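### 4.2 Open shelving and the suitcase

The claim that open shelving makes guests unpack has been repeated so often in the trade literature that it is rarely tested. Livex, the supplier behind many such units, says that guests who can see their belongings settle in sooner. We found little to support this. Of the 40 rooms in our sample, most had a case standing or lying on the unit itself, with clothes left on or near it. The shelf had been used as a luggage rack – a useful thing, but a different one from what the brochure promises.

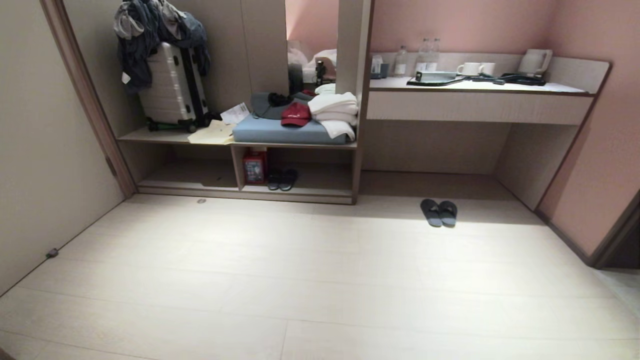
**Figure 2.** Open wardrobe unit in a guest room, with a suitcase, clothing, a cap and folded towels on the upper shelf.

It could be argued that a garment thrown over a case is already halfway to being unpacked. Li takes this view, and the Umport survey goes further, counting any item outside a closed bag as "stored". On that measure almost every guest unpacks, and the measure tells us very little. A coat dropped on a shelf at 11 p.m. has been put down. Whether it has been put away is another matter, and neither study asked.

We are also wary of the padded surfaces that Fevum recommends for keeping luggage and personal items apart. Guests in our rooms put small things wherever there was space, padded or bare. Towels took up shelf room as well, and none of the earlier work allows for them.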